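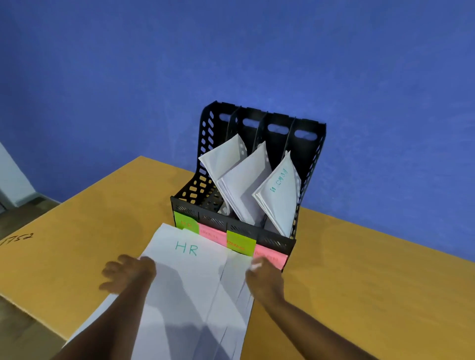
The first thing the senior cataloguer at Istgate wants understood about ancient coins is that most of them are ugly. She has described coins for sale for most of her working life, and she asked to be left unnamed in this piece on the grounds that consignors can read. "People see the cover lot and think that's the job," she says. "The cover lot takes me a morning. Then I go back to the brown ones." Istgate sells coins by post and online out of a former dental practice in Barero, and it is still an office with a great deal of paper in it, down to the black plastic desktop file organizer with its four compartments, standing against a blue wall. The coins themselves are in a safe down the hall and come out one tray at a time.

The brown ones are what I had come to ask about. In July the firm will start selling the Quintela collection, which is named for the farm where it was kept and consists of some 3,000 late Roman bronzes, nearly all of them small, nearly all of them common, and a good number of them worth less than the lunch we had while talking about them. The collector bought them over decades and kept every one in its own paper envelope with his own notes on the outside. The family wanted them sold. Two other houses had looked and been very polite.

"They offered to take the best 90 and put the rest in bags," she says. "Which is sensible. I would like it on the record that I know it's sensible."

Istgate took the whole thing. It will be broken into small group lots, each group arranged by mint, with the collector's envelopes included and his attributions printed in the catalog alongside hers wherever the two disagree. They disagree quite often. She thinks he was right about as often as she is, and she's annoyed about it.

"He had the coin in his hand for thirty years. I've got it for ten minutes. He'd look at the bottom of the reverse, where the mint letters are, and they'd be half off the edge, and I'd think, well, you can't tell. And he'd written down what it was. So I'd get the lamp and turn the thing around for a while, and there would be one little foot of a letter, right where he said it was. I got quite short with him. He's dead, he didn't mind."

I asked how a person learns to read a coin like that, hoping for something I could use at home. I own a few small bronzes myself, bought at the Eltalbridge fair on the strength of a dealer's confident tone, and none of them has ever told me anything.

"You read the ones you can read," she says. "You do a lot of the clear ones until you know what ought to be there. Then when you get a bad one you're only checking. People start with the bad ones, since they're cheap, and then they email me."

They do email her. She gets photographs of coins on carpets, coins on knees, coins held up to windows. One man sent a picture of the plastic bag his coin was in. The question under the picture is nearly always what it's worth, and the answer is nearly always less than the stamp, if he had used one. She replies to all of them. She claims it's policy. I have seen one of the replies, and it ran to four paragraphs and included a reading list.

**Cleaning, and why she would like you to stop**

There is a subject on which she is not polite, and it's cleaning. She has a drawer of what she calls the casualties. She tips a few into my palm: pink, slick little disks with the look of something that has been sucked. They were done with lemon juice, she thinks, or possibly with vinegar, and one of them with a wire brush on a drill.

"Under that brown there was a face," she says of the drill one. "The brown *was* the face. The detail's in the patina, a lot of the time. The metal underneath has gone to mush centuries ago and the crust has kept the shape for you. And then some guy sees it's dirty."

What should he have done?

"Distilled water. Change it every so often. Come back in a few months and change it again. If that's boring, good."

She is only slightly easier on professionals. Smoothing, where a restorer works over the empty part of the field with a tool to make it flat, is something the trade has learned to mention in a low voice. Tooling, where the restorer helps an eyebrow along, is worse. In between is a gray area that gets described in catalogs with great delicacy. I asked her to translate some of the usual phrases.

"'Fields lightly smoothed' means smoothed. 'Pleasing' means I liked it and can't think why. 'Well centered for issue' means it isn't well centered. 'Scarce' means I looked and didn't find one right away. 'Rare' means I looked again after coffee."

And "as found"?

"'As found' is dirt. I'm fond of 'as found.'"

**The grading question**

She grades conservatively, which every dealer says, and in her case the complaints back it up. The consignors complain before the sale, and the buyers send thank-you notes after it. She keeps neither, for reasons of space. What she does keep is a tray of coins she has graded before, going back years, which she pulls out on the first morning of any big cataloguing job. She grades them again blind and compares the slips. The idea is to find out whether she has gone soft.

"You do drift. You have a month of really nice silver and you come out of it hating everything. Or you have a month of Quintela bronzes and somebody shows you an ordinary coin with a whole nose on it, and you want to call it superb."

Had she drifted this spring?

"I gave a Very Fine to something with a hole in it," she says. "So, yes."

She doesn't much like the sealed plastic holders that have taken over the high end of the market, although she'll sell a coin in one if it arrives that way. Her objection is mainly practical. You can't weigh it, you can't see the edge properly, and the edge is where a cast fake will usually give itself away. Her objection is also, when pushed, a matter of manners. A coin should be picked up. She picks them up by the rim, over a folded towel, and she made me do the same with one of the silver pieces from another consignment, which I did in the manner of someone carrying soup.

**Fakes**

The Quintela envelopes have turned up exactly 5 forgeries so far, and the collector had marked four of them himself, with a small cross in the corner and, on one, a word that won't be in the catalog. It's a low number. She puts that down to the material: it costs more to make a convincing fake of a common bronze than anyone could get for it. "The great security feature of a cheap coin," she says, "is that it's cheap."

Silver is another matter, and she's gloomy on it. The bad old casts had seams and bubbles and a soapy surface, and you could teach a beginner to spot them in a weekend. The newer ones are struck from dies, sometimes from dies taken off a real coin, and the way they're caught is that the same scratch turns up on several coins that are supposed to have never met. She spends a part of every week going through other firms' old sales looking for that scratch. It is slow, and I gathered from her tone that she'd do it for fun.

Once, before she joined Istgate, she passed a fake that she should have caught. She'd rather I didn't say which. It was bought back in full, and the buyer still bids. She keeps the coin at home, on the kitchen windowsill, next to the dish soap.

**What they'll bring**

The awkward part of any conversation about a collection like this is whether the arithmetic works. Cataloguing a coin takes the same time whether it sells for the price of a house or of a sandwich, and a firm the size of Istgate doesn't have many houses. The catalog alone will take her well into the fall, since only the first part is going in July. The top estimate in that part is $2,000, for a single piece in a condition that she describes in the draft with the word "exceptional," having crossed out two others. The lowest lots start at a figure she calls "bus fare, with a transfer."

So why do it?

She takes a while over this, and moves the towel a bit to the left.

"Because in bags they're gone," she says. "Somebody buys the bag, takes out the two he wants, sells the rest in a smaller bag. The envelopes go in the trash the first night. And then somebody else in twenty years sits down and works out all over again what this man already knew. I find that irritating. I don't think it's any nobler than that."

She does expect the groups to sell. There's a set of bidders for this sort of thing, spread thinly over several time zones, who'll pay over the odds for a mint they're missing and who write to her in advance to ask for the weight to the second decimal. They are, she says, her favorite customers and no trouble at all, apart from the letters.

Viewing for the first part is by appointment at the Barero office, and a selection will also travel to the Eltalbridge fair, where there'll be a table and a lamp. I brought out my own small bronzes before I left, having carried them in my jacket all through lunch. She looked at the first one for quite a long time under the lamp and asked me what I'd cleaned it with.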